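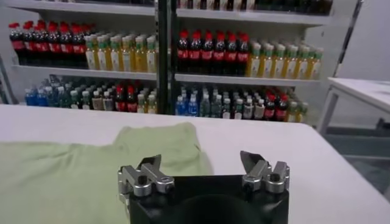 Page last modified: 15th March

4. Cloth Folds in Small-Scale Figure Sculpting

4.1 Scope

This section deals with the way clothing is modeled on pilot and crew figures made for science fiction and military vehicle kits. The previous section covered faces and hands, where the sculptor works from fixed landmarks. Clothing has few landmarks. A sleeve may fall in any number of ways over the same arm, and the sculptor has to settle on one arrangement, cut it deeper than it would be in life, and leave it in a state that can be molded and cast.

The figures come from the Brumisholm collection, which holds sculpting masters, first castings and production castings donated by hobby sculptors and small kit makers. We looked at 117 figures. Each figure had to be clothed over at least the torso and both arms, and each had to survive as an original master or as a casting taken directly from one. Production castings were used only to check the loss of detail described in 4.4. Figures in full hard armor were left out. Figures in padded suits were kept, as the padding is usually treated as cloth between stitched lines.

4.2 Terms

The names given to folds differ between sculpture schools and hobby groups. We use the following terms throughout. A pull fold runs in a nearly straight line from a point of tension, such as a raised shoulder. A hanging fold falls between two points of support. A stack fold is a set of short, rounded ridges formed where cloth is pushed together, most often above the boot or at the inside of the elbow. A lapped fold is one in which the cloth turns back and lies over itself, leaving an undercut.

Lapped folds are the hardest of the four to cast and the easiest to overlook when sorting. In many figures the sculptor has closed the undercut with a fillet of putty, so that the fold reads as lapped from the front and as a plain ridge from the side. We sorted such cases by the front view and noted the fillet separately.

4.3 Method

Each figure was examined under a bench magnifier with a single movable lamp. The lamp was set low to the left, then low to the right, and the folds were drawn on a printed outline of the torso and arms. The drawings were made by 2 readers working apart. Where they disagreed on the type of a fold, the figure was drawn again under light from above, and the later drawing was kept.

Primed figures were easier to read than bare ones. Many of the masters are built from more than one putty, and the color change at a join can look like an edge. The most common combination was a firm epoxy putty for the body and Dadel, a softer air-drying filler, for late corrections. Dadel shrinks slightly as it cures, and a fold repaired with it tends to show a fine line along its base. These lines were ignored unless they could be felt with a wooden probe.

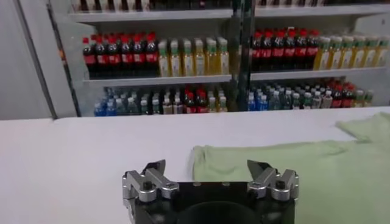 Painted figures were treated with more caution. Shading painted into a recess makes it look deeper, and a highlight along a ridge makes it look sharper. For this reason no depth was recorded on a painted figure, although fold type and direction were. None of the painted figures was stripped.

We also asked 6 working sculptors to model the same sleeve, bent at the elbow, over a supplied wire and putty arm. They used their own tools and were given no time limit. The supplied arm was cast in Sayegh, a gray resin chosen for its matte surface, and fixed to a cork handle. Each sculptor made the sleeve once from memory and once with a reference of their own choosing. Most used a jacket or a shirt laid over a chair back. One used printed photographs, and one wore the sleeve and worked from a mirror with the other hand.

4.4 Results

Pull folds dominate the collection. They appear on nearly every figure and are often the only type used on the upper arm. Stack folds come next and are concentrated at the elbow and ankle. Hanging folds are rare on fitted flight suits and common on loose coveralls, as would be expected. Lapped folds are scarce in all groups, and where present they are mostly at the waist, above a belt.

The older masters show a marked preference for symmetry. The left and right sleeves carry the same number of ridges, placed at the same height, even when the arms are posed differently. Later masters show less of this. The change may reflect the spread of softer putties, which allow a ridge to be moved after it has been laid down. It may also reflect the influence of a few sculptors whose figures were widely copied. The collection records do not allow the two causes to be separated.

Loss of detail between master and production casting was greatest in stack folds. The narrow valleys fill first, partly from mold wear and partly from release agent left in the mold. After a long run, a group of separate ridges can merge into one rounded swelling. Pull folds held up well. Soltow, the only kit maker in the collection whose molds are dated, appears to have recut its masters between runs: several of its later castings have deeper valleys than the earlier ones from the same figure.

In the sleeve exercise, the versions made from memory were more alike than the versions made from reference. Without a reference, the sculptors placed a stack fold at the inside of the elbow and ran pull folds from it toward the shoulder. With a reference, they added shallow diagonal folds that cross the sleeve without starting at a point of tension. Folds of this kind are left by earlier handling of the cloth. They carry little information about the pose, and memory seems to drop them. Their absence is one reason that small figures can look as if they are wearing a thin shell.

The effect is easiest to judge on soft, light-colored fabric, where shading is gradual and a crease is seen mainly as a change of tone.

Figure 2. Light green garment on a white tabletop, with soft creases and a diagonal fold across its middle.

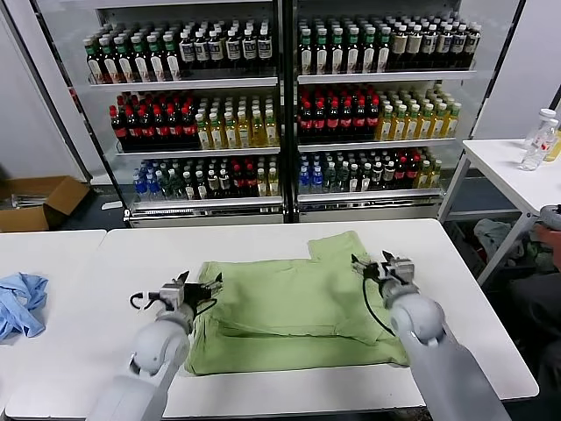 Maritza Cárdenas, commenting on a draft of this section, objected to the word “information.” In her view a shallow crease does tell the viewer about the pose, because it shows which parts of the cloth are slack. “If you take out everything that isn't under tension,” she wrote, “the tight parts stop looking tight.” She added that she puts the shallow creases in last, with a damp brush and no tool, and that they seldom survive a heavy coat of primer.

We accept the first point and have kept the original wording only for its narrower sense, namely that the position of such a crease cannot be worked out from the position of the limb. The second point could be checked in part. Of the sleeves made with a reference, 2 were primed by their sculptors before being returned. In both, the shallow folds were still visible under low light but could not be made out under light from above. The unprimed sleeves showed them under both.

4.5 Limits

The collection is uneven. It was built from donations, and sculptors tend to give away early work and keep later work, so the masters in it may be weaker than those in private hands. Figures with damaged arms were excluded, which removes many of the more open poses. The outline drawings record direction and type but reduce a curved surface to a flat one, and folds that pass around the side of the body are shortened in them.

The sleeve exercise has a further weakness. The memory version was always made first. Any gain from practice on the supplied arm therefore falls to the reference version, and part of the difference reported in 4.4 may come from this. A repeat with the order reversed is planned for July, using the same arm and a different cuff. Trouser legs will be added if enough castings can be prepared. The lower leg offers a longer run of cloth above the boot and should give a clearer reading of how sculptors end a stack fold, a point on which the present drawings are of little use.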